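Kiver Furniture Wax, 100 ml tin

Kiver is a soft wax for wood which is already finished: chairs, tables, shelves, door frames. It gives back some shine to a surface that became dull from daily use, and it covers small scratches. It is made in our workshop in Guststead and we sell it in one size only.

The wax is sold in three tones: clear, honey and dark red. If you are not sure which one to choose, please take the clear. The dark red tone is for cherry and mahogany colors and it will leave a mark on light wood.

How to use

Clean the furniture first and let it dry well. Put a small amount of wax on a folded cloth and rub along the grain. Wait 30 minutes, then polish with a clean side of the cloth. For slatted seats use less wax than you think -- it likes to collect in the gaps, and later it is difficult to take it out.

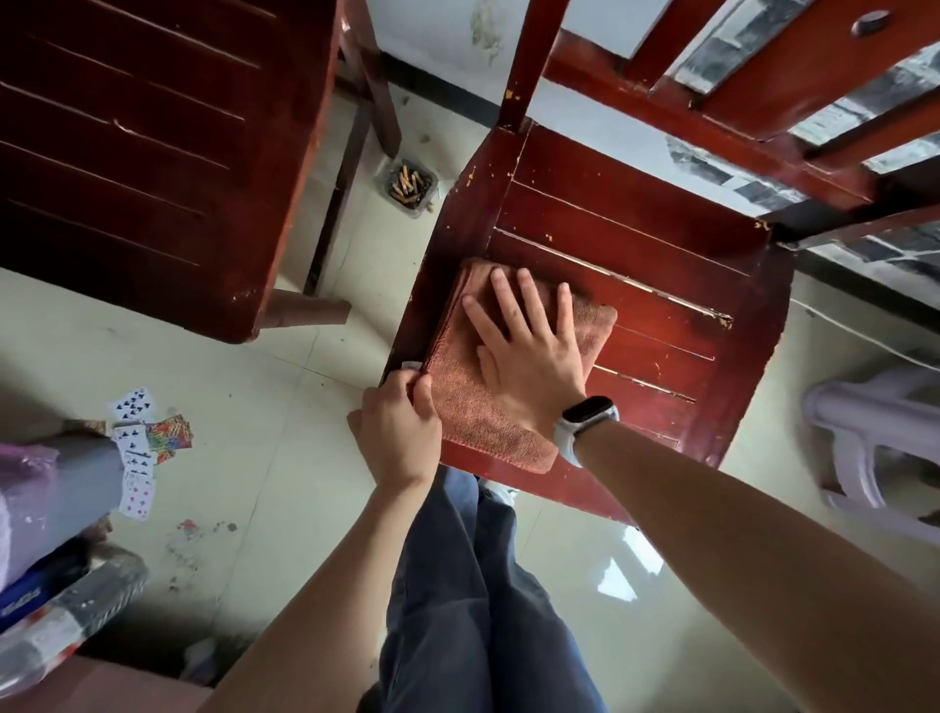 One tin is enough for 13 dining chairs of normal size. If the old finish is peeling, wax will not help and the piece must be sanded and varnished again. We have Grabner varnish in the shop for this work.

Do not use Kiver on floors, because they become slippery. It is also not suitable for kitchen boards or for any printed paper surface. When you work close to a wall, move the furniture away or cover the wall with a sheet. Grease from the wax goes into wallpaper and stays there.
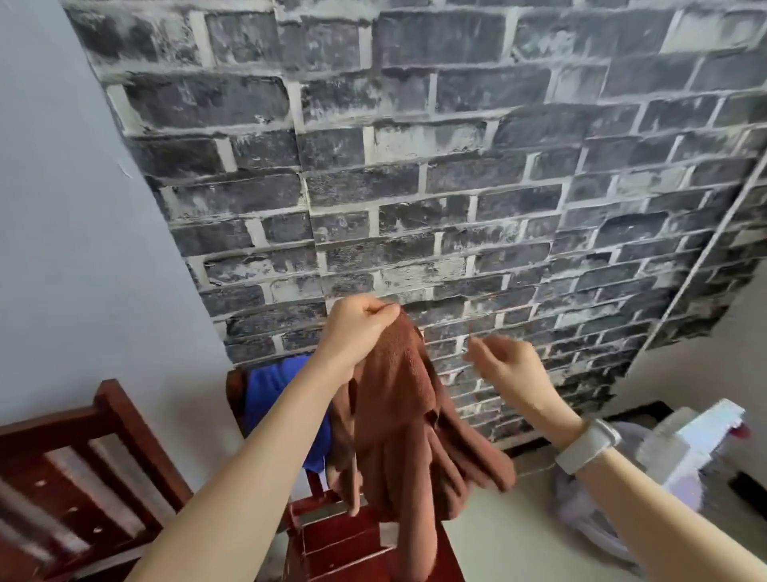
Brick-pattern wallpaper in dark gray, next to a plain pale wall.

Storage

Keep the tin closed and away from the heater. In a cold room the wax gets hard; hold the tin in your hands for some minutes and it will be soft again. Used cloths must be dried flat outside before you throw them away.

Delivery

Orders are sent with Pledarent. Shops that want a full carton can write to Lleucu Harries. Questions about colors go to Dexter Oyelaran -- please send him a photo of your furniture taken in daylight.

Page updated September 13, 2018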